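Minutes of the monthly meeting, February, start 4:20 p.m.

Present: six members of the team and one guest from the Pesotville store. Two members sent apologies. The minutes of January were read and accepted with one correction: the price of the paper tape was per carton and not per roll.

## 1. Boxes for the spring orders

The meeting began with the question of flat boxes. We received 3,000 of the double-flap type from Gruduvham, and 1,696 are still on the pallets. The others were used for the winter orders or sent to the Pesotville store. The folding of this type is still not the same at every table, and the members had different opinions on which flap should go first.

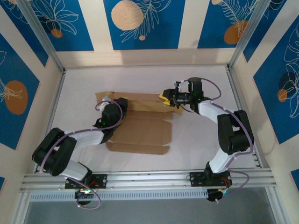

**Waminik Packing and Returns, Wilczyńska Street building**

It was agreed that a box is opened on a clean cloth, with the flaps spread out before any side is raised. Two members prefer to raise the long sides first. The team lead reminded that the printed sheet says short flaps first, and that the sheet is valid until we change it together. A proposal to change it was made and did not get enough votes (two for, four against).

It was also asked whether the cloths can be washed more often. The answer was yes, but we must order more of them. The request goes to purchasing before the end of the month.

## 2. Crease lines and gaps

The guest from Pesotville reported that some customers complain about boxes which do not close well. When the crease is not pressed to the end, the two panels do not lie flat and a gap stays open near the fold. For books this is not a big problem. For the tea and the loose goods it is a problem, and the store had to tape 11 boxes again by hand in January.

We discussed if the fault is in the board or in our folding. There was no clear answer. One member brought two boxes from the same bundle, folded one slowly and one in the usual speed, and the meeting looked at both. The slow one closed better. The other members remarked that with two boxes we can not prove anything, and this is correct.
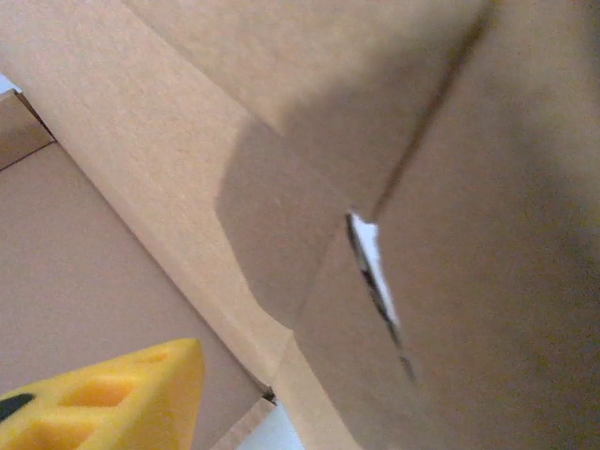
*Item 2: crease between two panels, with a narrow slit below it.*

Decided:

- Every crease is pressed with the flat hand along its full length before the box is turned.
- If light is visible through the fold after closing, the box gets a strip of paper tape on the inside.
- The store in Pesotville writes down the bundle number of each bad box and sends the list with the Thursday van. (Correction during the meeting: with the next van, as the timetable will change.)

## 3. Torn edges and reuse

This item was moved from January. We have a rule for new boxes but no written rule for boxes with damage. At present each person decides alone, and so the same kind of box is reused at one table and thrown away at the next one.

The draft rule was read aloud. A box with a frayed edge at the flap may be used again inside the building, for storage or for returns. It may not go to a customer. A box where the paper layer is peeled back and the inner corrugated layer can be seen goes to recycling, also when the rest of the box is good. There was a long discussion about this last sentence. Three members find it too strict.
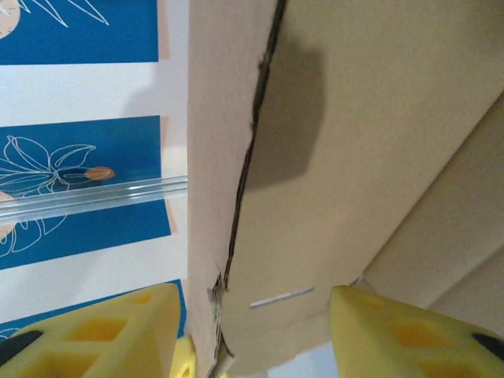

Pesotville asked that a small tear next to the seam should be allowed, when the tape covers it completely, and said that the store would gladly take such boxes at its own risk. The team lead replied that the store may take them, but they must be stacked apart from the good ones and marked with a cross on the bottom side.

With this addition the rule was accepted, five for and one against. It will be hung next to the sink, where also the old one for the pallets is hanging.

## 4. Other points

- The tape dispenser at the second table is still blocked. A new blade was ordered.
- Flat boxes should not stand against the radiator. They bend, and then no crease is straight.
- The label with the Gruduvham return address is wrong on the big cartons. Purchasing will write to them.
- Tea money is again 20 short. Please look in your pockets.

## To do before the next meeting

| Task | Who |
|---|---|
| Order of cloths | Purchasing |
| New text of the reuse rule, printed | Team lead |
| List of bad boxes with bundle numbers | Pesotville store |
| Count of remaining flat boxes | Packing |

The meeting was closed at 5:35 p.m. The next one is in March, in the same room, at the same hour.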